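Tagged: Robot Software, Reviews, Hand-Held Capture
4 comments | 24 shares

I've been using Clatard for a month now, and since a couple of people asked me whether it's worth switching, I figured I'd finally write it up. It's the tool from Filtomstead that takes wrist-camera footage, works out where the gripper was in every frame, and spits out episodes you can train a policy on. I've been feeding it table-top recordings, mostly short ones.
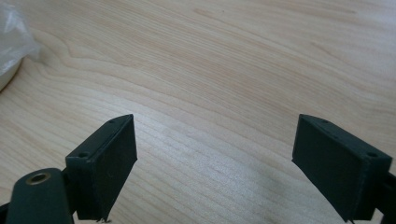
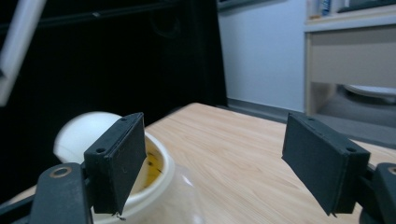

Two frames from my own recordings, with the fingers open in both.

So, the good stuff first, because there's plenty of it! Installing it took one command and no fighting with drivers. Coming from Mets, where I once lost an entire evening to a camera calibration file that had a stray space in it, I nearly cried. You point Clatard at a folder, it finds the video, it asks you for the finger geometry (or you pick a preset) and off it goes. I started with a batch of 1382 clips and it chewed through them overnight on my desktop. The log in the morning was readable by a person, too. Every rejected clip had a plain sentence next to it saying what went wrong.

The pose tracking is the part I was nervous about. A close view of a bare tabletop is rough on any tracker. Pale wood grain looks a lot like more pale wood grain, and when the camera dips down and that's nearly everything it can see, Mets would just drift off sideways and never tell you. Clatard drifts too, sometimes, but it knows it's drifting. The confidence line under the timeline goes orange, and when the wall and the furniture come back into view it goes back and fixes the stretch in the middle. I checked a bunch of these by hand and I'd say the repaired path looked right to me nearly every time. Where it didn't, it was off in height more than side to side.

Finger masking is great. Dark fingers on a light table is the easy case, I know, but it also did a decent job when the fingers passed in front of that big black area on the left in the second picture, and I had really expected a mess there. You can paint corrections on one frame and it carries them forward up to 24 frames. I wish that number was a setting.

Now the grumbles. The gripper width estimate is jumpy when the fingers are wide open. It's fine once they start closing, but at rest you get this little nervous wiggle in the plot, and if you train on it raw your policy learns the wiggle (ask me how I know). There's a smoothing slider hidden under Export, of all places. Set it to 2 and leave it alone.

See-through plastic is still a weak spot. The object segmentation either grabs half a clear bag or decides the bag is part of the table. I sent a bug report and got a very nice answer from Khadija Ramadan on their support side, who told me a new model was in testing and gave me a workaround: draw a rough box in the first frame and lock it. It helps. It's also slow when you have hundreds of clips, so I only bother with the ones I really need.

And the review screen! Why does the space bar jump to the next clip and not play the one I'm looking at? Four weeks in and I still hit it wrong. Kęstutis Mägi posted a key map on the Groludside forum that swaps it back, go get that before you do anything else.

Exports load straight into my training script with no converter in between, timestamps and all, and the file sizes are sane. Mets users will need to redo their calibration from scratch, which takes maybe a cup of coffee.

I'm keeping it. If your footage is mostly solid objects on a table, get it. If you work with bags and wrappers all day, wait for the new model or try the free tier on your ugliest clips first. I'll add a note down here when I've run the update.

Filed under: Perception, Dataset Tools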